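# Paltdale Live Sessions: Data Card

Set lists, stage plots and tuning notes for guitar-led bands recorded at the Paltdale rehearsal rooms.

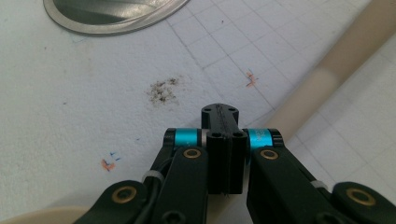

A reader of the draft card, writing from Guerra, asked whether the tuning notes could be relied on for songs played with a capo, as the first release gave open-string pitches in one place and sounding pitches in another. The point is accepted. Release 2 gives open-string pitches throughout and records the capo position in its own column.

**Release:** 2
**Date of issue:** 6 Jun 2022
**Maintained by:** Paltdale Sound Archive

## Contents

The collection covers 260 songs performed by heavy rock, metal and post-hardcore bands. Each song has one row in `songs.csv`. Audio is not included and cannot be supplied on request; rights in the recordings remain with the bands.

| File | Contents |
|---|---|
| `songs.csv` | Title, band code, set position, key, tempo |
| `tunings.csv` | Guitar and bass tunings, string gauge, capo |
| `stage/` | Stage plots as plain text |
| `notes/` | Engineers' remarks, lightly edited |

## Fields in `tunings.csv`

- `song_id`: matches the identifier in `songs.csv`
- `instrument`: `gtr1`, `gtr2` or `bass`
- `strings`: number of strings; the highest value in use is 8
- `pitches`: lowest string first, separated by hyphens
- `capo`: fret number, or blank
- `gauge_low`: gauge of the lowest string, where the player gave it

Flats are written with a lower-case `b`. A blank in `gauge_low` means that the player was not asked or did not know. It should not be read as a standard set.

## How the information was gathered

Bands completed a form before their session. The engineer on duty checked the tunings at line check and corrected the form by hand where it differed from what was played. Tempos were taken from the click track. Songs played without a click have `free` in the tempo column.

Sessions held in the Drikitz room used an older form with no space for string gauge. These rows carry the prefix `DK`.

## Known problems

1. Mid-song changes of tuning are recorded only in `notes/`.
2. Two bands share the code `VOR` because both were entered under the Vorton label. They can be told apart by `session_id`.
3. Set positions were not revised when a song was dropped on the night, so gaps in the numbering are to be expected.

## Permitted use

The files may be used for teaching, research and private study. Published work should cite the collection title and the release number. Commercial tablature publishers must obtain written permission from the Archive before reproducing any part of `tunings.csv`.

Band names have been replaced by codes where the band asked for this. Users are requested not to publish any attempt to restore them.

## Corrections

Corrections should quote the `song_id` and the field concerned. Those received by the end of September will be considered for the next release. Members of a band may ask for their own entries to be amended or withdrawn at any time.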